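Kazimiera Żak
26 Aug 2025

Finally got to spend an afternoon with the Tetell 51, the parlor guitar everyone on here has been losing their minds over since May. Thread, and I'm going to be a bit of a grump.

First, the price. It's almost $1,000 more than the Kuscombe parlor and the spec sheets match nearly line for line. Spruce top, mahogany back and sides, bone nut, 12 frets to the body. The shop in Grokau had both on the wall so I played them back to back.

The big claim is "torrefied top, sounds 50 years old." Does it? I've played old parlors. Some sound wonderful and some sound like a cereal box. Which one did they bake it to match?

What I heard was a brand-new small guitar with a dry, quick attack and not much under the low E. Pleasant enough. The Kuscombe had more bottom, and I wasn't hunting for it.

Maybe it was strings. The Tetell had 80/20s on that felt fresh, the Kuscombe had whatever it shipped with. I asked if we could swap sets and got a look.

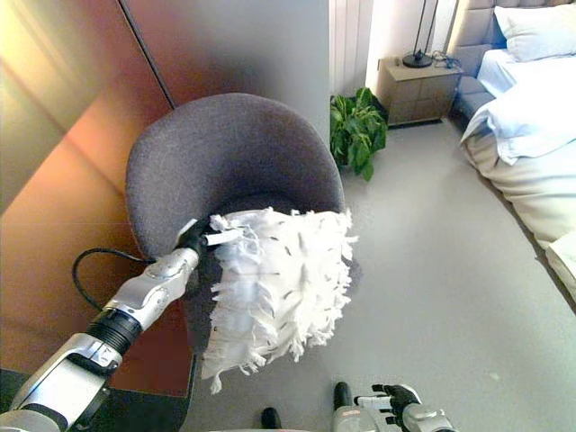

The neck I do like. Soft V, not too much shoulder, and it fills the hand up by the nut where so many new parlors go skinny. If they sold the neck alone I'd be first in line.

Now the bracing. The ad copy says "hand-voiced by one builder." Fine, who? Voiced to what? I wrote to ask and got the ad copy back with my name at the top.

I also watched all 4 of the demo videos people keep sending me. Three have reverb on them. You can hear it hang after the player mutes the strings. The other one has a drummer.

"But it'll open up." Could be. I've owned guitars that changed over a few years and guitars that didn't, and I changed strings, picks and apartments the whole time, so don't ask me to swear to the cause. I'm not paying up front for it either way.

Someone's going to bring up the Tunstall, so yes, played that too. Laminate back, a third of the money, a little boxy when you dig in. For fingerpicking on the couch I'd have a hard time telling you why it's wrong.

Setup on the Tetell was only okay, by the way. Buzz on the G at the 3rd fret, action high past the 9th. A tech can sort that out in an hour, but at this price I'd like the hour to be theirs.

If you bought one and love it, great, keep playing it. If you've compared it blind with the Kuscombe, same strings on both, I want to see the recording. No reverb please.

Replies are open. Dealers, I can see your bios - say so when you post.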